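Serviço de Apoio a Equipamentos e Espaços Comuns
Instalações de Trandley
Pedido n.º 106
Assunto: Posto de café de filtro. Borras e mancha no tampo, peças sem correspondência com o inventário
Data de abertura: 2 ago. 2022
Unidade requerente: Núcleo Loltlow
Prioridade: normal
Estado: encerrado com recomendações

Descrição apresentada pelo requerente

O Núcleo Loltlow comunica que o tampo do posto de café apresenta de forma recorrente café moído espalhado, bem como uma mancha de tom alaranjado na zona onde é pousada a jarra. Refere ainda que, na última conferência do conjunto de vidro, não foi possível fazer corresponder todas as peças às designações constantes da ficha de inventário, em particular as que nela figuram como "anel de madeira", "tampa" e "base". Solicita a verificação do tampo, a identificação das peças e a indicação do procedimento de limpeza aplicável.

O requerente informa que já procedeu à substituição do papel de filtro, sem alteração do resultado, e que não foi utilizado qualquer produto abrasivo.

Resposta inicial do Serviço

Acusa-se a receção do pedido. Solicita-se à unidade requerente que mantenha o posto nas condições em que se encontra até à primeira verificação, não devendo o tampo ser limpo nem as peças arrumadas. Solicita-se igualmente a indicação do recipiente de receção habitualmente utilizado com o cone e da quantidade de café por preparação.

Resposta do requerente

O posto será mantido como está. O cone azul é em regra colocado sobre a jarra cinzenta. A jarra âmbar serve para o que já está preparado. A quantidade de café não é pesada, sendo medida com a colher que acompanhava o conjunto.

Verificação 1. Estado do tampo

Na zona central do tampo, o cone de cor azul-escura, com rebordo interior branco, encontrava-se assente sobre a jarra de vidro cinzento-escuro, tendo à sua esquerda a jarra com líquido âmbar-alaranjado. As borras concentravam-se sobretudo em volta e à frente destes dois recipientes, e a mancha, de tom laranja claro, situava-se sob a jarra âmbar. O motivo de rosas em tons pastel do tampo é pouco contrastado e as partículas escuras de café destacam-se sobre ele com facilidade. O saco de papel, laranja e castanho-claro, estava de pé junto ao canto posterior direito.
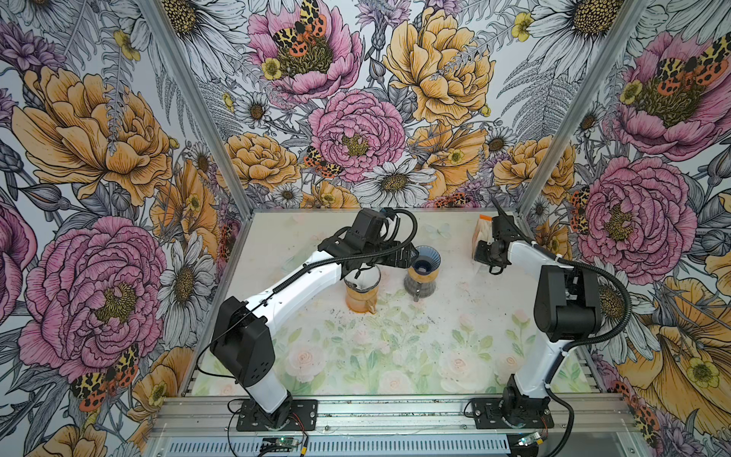

Verificação 2. Origem das borras

Foram consideradas as seguintes hipóteses:

a) filtro de dimensão inadequada ao cone;
b) transbordo durante a preparação;
c) perda de café moído no trajeto entre o saco e o cone;
d) resíduos de utilizações anteriores não removidos.

A hipótese a) foi afastada por ensaio. O filtro fornecido pelo economato assenta no cone sem dobras e sem ultrapassar o rebordo de modo significativo. A hipótese b) foi afastada após duas preparações completas, nas quais não se observou transbordo nem passagem de partículas para o exterior do cone.

A hipótese c) foi confirmada. A colher é mais larga do que a abertura útil do filtro quando este se encontra aberto no cone, e parte do café cai fora sempre que é vertido de lado. A distância entre a posição habitual do saco e a do cone agrava a perda. A hipótese d) considera-se igualmente confirmada, com base no plano de limpeza afixado, que prevê a passagem de pano apenas no final do período e não após cada preparação.

Nota complementar: a anomalia não tem origem no vidro nem no cone, pelo que não há lugar a participação ao fornecedor.

Verificação 3. Mancha sob a jarra

A mancha foi tratada em primeiro lugar com pano humedecido em água morna e, em seguida, com detergente neutro diluído. Obteve-se remoção parcial após a primeira passagem. Na segunda, o pano deixou de recolher cor.

Verificou-se depois que a jarra colorida, quando recolocada no tampo, volta a projetar um tom alaranjado sobre a superfície clara, mesmo vazia. O efeito acompanha a jarra quando esta muda de lugar. Recomenda-se, por conseguinte, que qualquer apreciação da superfície seja feita com a jarra retirada, a fim de evitar pedidos de intervenção sem fundamento.

Não foram detetadas alterações permanentes do tampo. A possibilidade de substituição do revestimento, mencionada pelo requerente em contacto telefónico, não se justifica nesta fase.

Mensagem do requerente

Agradece-se a informação. Subsiste a dúvida quanto às peças. A ficha de inventário menciona duas "tampas" e duas "bases", e o armário contém apenas duas peças redondas de bambu. Solicita-se esclarecimento sobre se faltam duas peças.

Verificação 4. Identificação das peças

A ficha em vigor foi transcrita em fevereiro a partir da guia de remessa da Kenatthorpe, referência interna 760, na qual a mesma peça surge com duas designações diferentes consoante a página. As peças redondas de bambu, com abertura ao centro guarnecida por um anel castanho-escuro, são as que a guia designa ora como tampa, ora como base. Colocadas sobre a boca da jarra, cobrem-na e deixam livre a abertura central. Pousadas no tampo, são frequentemente usadas como descanso, o que explica a segunda designação. Não faltam, portanto, peças.

A confusão estende-se aos cones, que a ficha regista apenas como "cone de vidro", sem indicação de cor. O cone transparente e o cone azul têm ambos nervuras interiores e distinguem-se sem dificuldade quando colocados lado a lado, mas não a partir do texto da ficha. A jarra canelada de vidro fumado, com bico e asa, deve também ser separada da jarra laranja, de corpo estreitado ao meio, dado que a ficha as agrupa numa única linha. 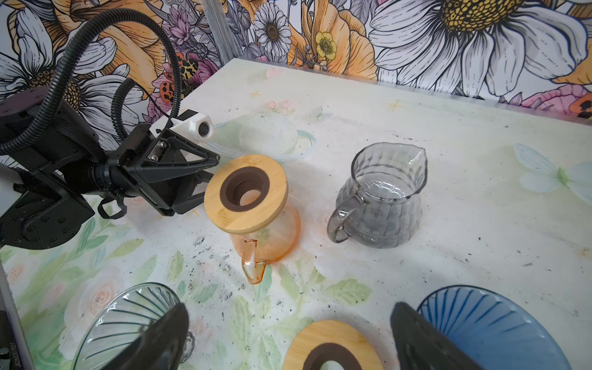 Verificação 5. Correções à ficha de inventário

Propõe-se a seguinte redação, a adotar pela unidade requerente e pelo economato:

Jarra de vidro laranja, corpo estreitado ao meio, com asa.
Jarra de vidro fumado, canelada, com bico e asa.
Cone de vidro transparente, com nervuras interiores.
Cone de vidro azul, com nervuras interiores.
Cone de vidro fumado, canelado.
Peça redonda de bambu com anel escuro na abertura (tampa ou descanso).
Copo pequeno de vidro cinzento fumado.
Peça de vidro incolor pouco funda (função a confirmar).

A última linha permanece em aberto. A peça incolor tanto pode ser uma tampa como uma taça rasa, e a guia da Kenatthorpe não a descreve. O requerente declarou desconhecer a sua proveniência. Até confirmação, deve ser conservada com o restante conjunto e não deve ser utilizada para servir.

A designação comercial "Mocanu", que constava da ficha anterior, aplica-se apenas ao moinho manual guardado na copa de Trandley e deve ser eliminada das linhas relativas ao vidro.

Verificação 6. Disposição das peças durante a utilização

Foi apreciada a disposição habitual do posto. A jarra laranja, parcialmente cheia com líquido âmbar claro, é mantida na parte posterior, com o cone fumado à sua frente e uma peça redonda de madeira de cada lado deste. A peça de vidro incolor, colocada atrás e à esquerda, quase não se distingue da superfície, circunstância que deve ser tida em conta por quem passa o pano. O copo cinzento é o elemento mais movimentado do conjunto. Notam-se ainda partículas escuras dispersas pelo tampo, em densidade ligeira.

A disposição considera-se aceitável. Sugere-se apenas que a peça incolor passe para o armário quando não for necessária e que nenhum copo seja pousado entre a jarra e o cone.
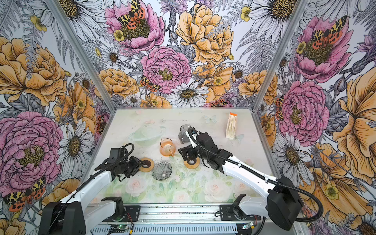
Pedido n.º 106, página 4

Procedimento de limpeza recomendado

1. Retirar do tampo as jarras, os cones e os copos, começando pelas peças de vidro incolor.

2. Recolher o café moído a seco, com escova macia ou pano seco, no sentido da parte posterior para a frente. O pano húmido aplicado diretamente sobre as borras espalha o pigmento e deve ser evitado.

3. Passar pano humedecido em água morna. Se persistir cor, repetir com detergente neutro diluído e deixar atuar 15 minutos antes de remover.

4. Secar com pano limpo.

5. Lavar os cones à mão, com atenção às nervuras interiores, onde os óleos do café se acumulam.

6. Limpar as peças de bambu com pano húmido e secá-las de imediato. Não devem ser deixadas de molho nem colocadas na máquina. O anel escuro pode ser limpo no local, sem ser retirado.

7. Recolocar o conjunto apenas com o tampo seco.

Os passos 1 e 2 devem ser executados após cada preparação. Os restantes, no final do período de utilização.

Medidas adotadas

Foi entregue à unidade requerente uma colher de bico estreito, em substituição da existente. O saco de café passou a ser aproximado do cone antes da medição e devolvido ao seu lugar em seguida. O plano de limpeza afixado foi substituído.

Mensagem do requerente

Confirma-se a receção da colher e do novo plano. Desde a sua aplicação, a quantidade de café espalhado diminuiu de forma visível, embora continuem a surgir alguns resíduos quando o posto é utilizado por várias pessoas em sequência. A mancha não reapareceu com a jarra retirada. A ficha de inventário foi atualizada com a redação proposta, com exceção da última linha.

Encerramento

O pedido é encerrado com o acordo da unidade requerente. Fica pendente, em registo próprio do economato, a identificação da peça de vidro incolor, tendo sido dirigida consulta à Kenatthorpe. Caso a mancha volte a ser observada com o tampo desimpedido, deverá ser aberto novo pedido com menção do presente número.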